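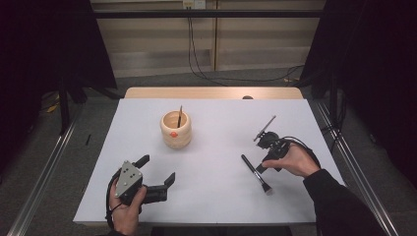 Fluncombe Product Review Texts

Short customer reviews of kitchen and table goods sold by Wosell and Wultau. There are 115 reviews in 12 product groups, mostly pitchers, oil bottles and salt jars.

Files

reviews.csv has one review per row. groups.csv lists the group names — spelled as in the MacKinnon catalog. 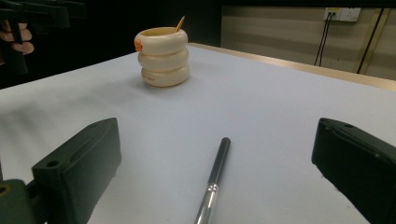

Star ratings are in the last column of reviews.csv and run from 1 to 5. Blank means the buyer left none. Last updated Tue 14 August; the May release had 2 duplicate rows, now removed.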